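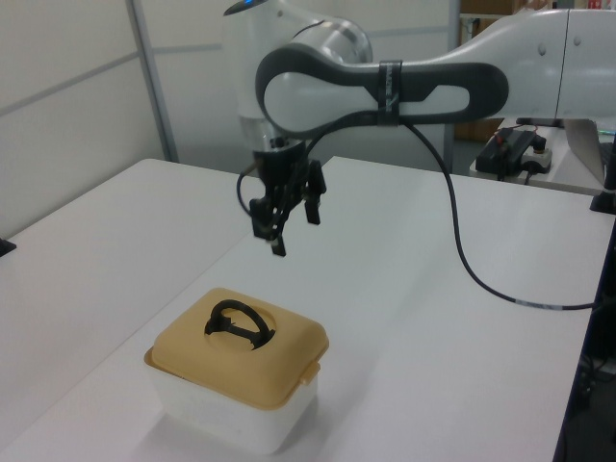
Relleck handling cell: fault review meeting
Stirkville site, January 2024

Present: cell operators, maintenance, site safety, Zaveo support (by phone)
Apologies: purchasing

1. Notes of the last meeting
Agreed, with one correction. The guard quote came from Venkataraman and should not have been listed under Zaveo.

2. Gripper stop on the lid task
Operators reported that the arm went into a protective stop during the lid task on 2 occasions in the same shift. Both times the gripper was down in the recess of the lid and the fingers were opening to take the handle. The log gives a force limit error for the first stop. There is no entry for the second, and Zaveo could not explain the gap. They asked for the full log to be sent again.

After the second stop an operator reached in and pulled the lid clear by hand before the cell had been made safe. No injury. Safety asked for this to be recorded as a near miss and it has been. The operator had been told by a previous shift that this was the normal way to free it. It is not, and the sheet on the cell door will be reworded.

Maintenance think the approach height is wrong for this lid. The value was taught on an older container with a shallower recess and was carried over. Zaveo suggested a slower approach over the last 15 mm. Maintenance would sooner re-teach the point first and look at speed afterwards. Agreed to re-teach.
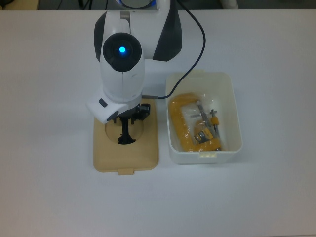
Lid task, gripper lowered into the round recess. Open bin with the bagged clamp to the right.

3. Cable
The black cable hangs in a long loop on the right of the arm and passes over the corner of the bin when the arm is at the lid. Operators said it has caught on a bin rim before, though not on the day of the stops. Maintenance could not rule out a pull on the connector as the cause of the missing log entry. The slack is to be taken up and a second strap tried on the upper part of the arm. Full travel to be checked by hand at low speed before the cell goes back to normal running.

4. Restart
The cell stays on reduced speed until items 2 and 3 are closed. Safety want 5 clean runs of the lid task witnessed by maintenance. Operators asked whether the bin task could carry on in the meantime. Agreed, at reduced speed and with the lid task locked out.

5. Actions
Re-teach lid approach point: maintenance
Send full log to Zaveo: maintenance
Re-route and strap cable: maintenance
Reword door sheet and brief all shifts: safety
Reply on missing log entry: Zaveo

6. Any other business
The guard quote is held over to the March meeting.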